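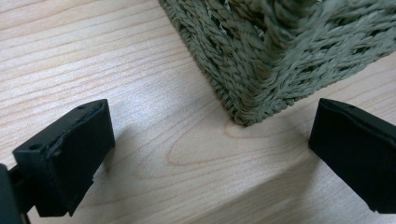 Anyone who thinks the machines are coming for our jobs should spend a Thursday afternoon in Tulludari, watching two of them being beaten by a basket.

The basket is woven from some sort of twisted cord, with a coat of tiny fibres that catch on everything. I had been invited to Costello's workshop to see which of two hand-held grippers deserved a place in its next round of tests, and I had expected something more sinister. A skull, perhaps, or at least an egg.

The first gripper, made by Takodstead, is all business. Its black fingers are chunky blocks with broad, flat inner faces, and they close with the confidence of a bouncer. On a smooth box it was faultless. On the basket it did well as long as you came at the sides square on. Approach a corner, where the weave changes direction, and it squeezed hard, thought about it and slid off.

Its rival is called Fondness, a name I assume was chosen late in the day. Fondness has softer, slimmer fingers that bend around whatever they meet. It held the corner nicely. It then declined to let go, having taken a strand of the rim with it, and had to be talked out of the arrangement with a pair of tweezers.

You work both by hand, with a camera riding along to record what the fingers see. After 22 goes my wrist ached and I had a new respect for my wrist. The plan is to collect 2000 grasps by October, and almost 200 were in the bag when I left, plenty of them failures. Failures are useful, I was told, in the tone people use about rain and gardens.

Costello is leaning towards the Takodstead, mainly for its sturdiness. I would have picked Fondness, but then I don't have to pay for the baskets.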